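From: Aled Mathias
To: Lilport and District Show list
Subject: Re: Gresangate trip and the carriage driving

Zübeyde Kahraman wrote:
> Hello all. I have been asked by several people whether we are still
> going to the Gresangate show this year, and if so whether the coach
> picks up at Wevden as it did before. Also, my sister-in-law wants to
> know if there is anything for somebody who doesn't care for horses.
> I said I would ask. Is it still 7 pounds on the gate, and do they
> have the heavy horses in the morning or after lunch?
> Zübeyde

Dear Zübeyde, and everybody else reading,

Yes, we are going! I'm sorry to have been slow with this, I have had my grandson staying and the computer has hardly been my own. The coach will pick up at Wevden, outside the old bank, and then at the Lilport turning, and it leaves Wevden at half past eight sharp. The driver is the same gentleman as last time and he was very patient about the pushchair, so please let's not try him again.

It is still 7 pounds on the gate, and children go in free with a grown-up. The heavy horses are in the main ring in the morning, starting with the mares, and then they come back for the parade after lunch with all their brasses on, so if your sister-in-law can be persuaded to look up from her sandwich she'll see them anyway. For somebody who doesn't care for horses there is the sheepdog trial in the bottom field, which I would happily watch all day, and the hound show, and the ferrets, and a produce tent as good as any I've been in. The Başaran family are doing the food again beside the collecting ring. Go early, as the queue for the lamb flatbreads last year went back past the farrier. 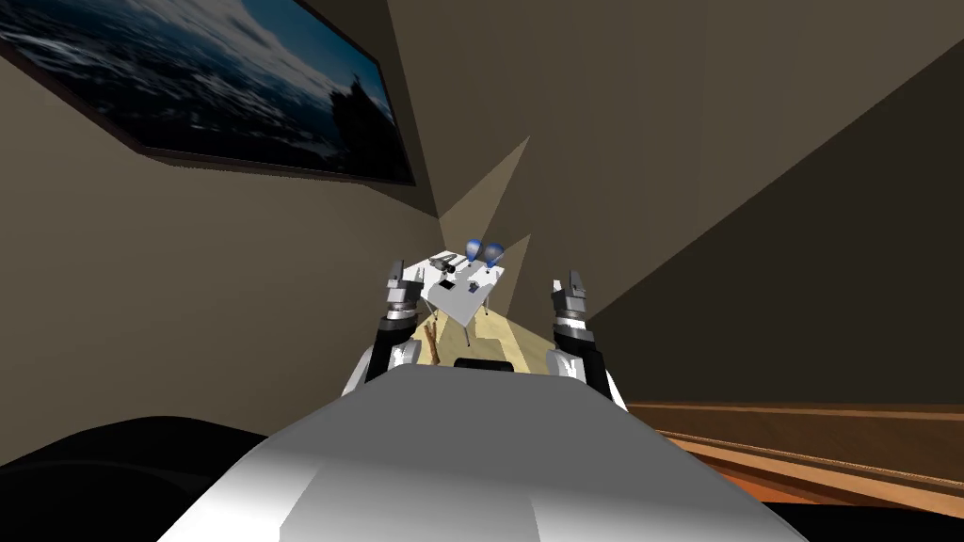
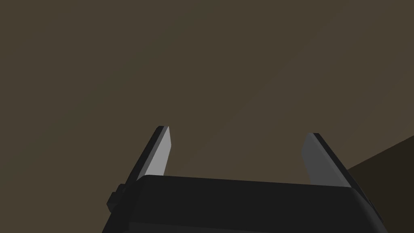
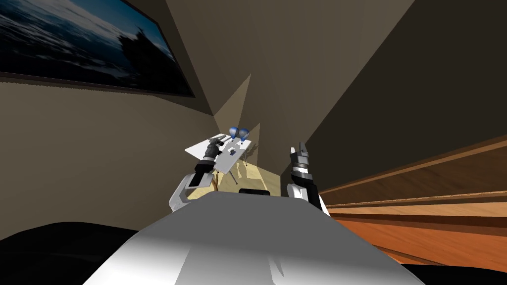

The carriage driving is the part I really wanted to write about, as it has changed a good deal and I think for the better. They used to squeeze it in at the end of the day when half the crowd had gone back to the car park, and now it has its own afternoon slot, with the obstacle course run in front of the grandstand. The singles go first, then the pairs, and then the scurry, where they gallop round between the cones against the clock and the person on the back leans out like a sailor on a small boat. I took my late wife to her first one and she gripped my arm so hard at the last gate that I had the marks at teatime. The members' tent has been done up as well, and there is to be a display of old show paintings and prints along one side. I'm told to expect a lot of prize bulls with very small heads, and I do hope somebody slips in a sea picture, something dim and dark blue in a thin dark frame like the one on the brown wall up there, to give the eye a rest from all that beef.

The grandstand holds 1,525 and it does fill for the scurry, so if you want to sit down, go over when the parade is finishing. They had some 2,250 through the gate before noon last year, and it felt like most of them had the same idea as me. There is a grass bank on the far side where you can put a rug down, and you get a better view of the water splash from there in any case.

A few odds and ends. Dogs are welcome on a lead but not in the produce tent. It's a long walk from the coach park if your knees are like mine, but there is a tractor and trailer going back and forth and you only have to put your hand up. Wear proper shoes. I know I say it every year, but the bottom field lies wet even in a dry spell and somebody always comes in sandals.

There are 2 seats left on the coach at the time of writing, and Zübeyde, I have put you and your sister-in-law down for them, so please do tell me quickly if that's wrong. Anybody else who would like to come, send me a note and I'll start a waiting list — people do drop out, and we have never yet had to leave anyone behind who really wanted to go.

I meant to say something about the tug-of-war too, but I can't find the sheet with the teams on it. I'll send it on when it turns up.

With all good wishes,
Aled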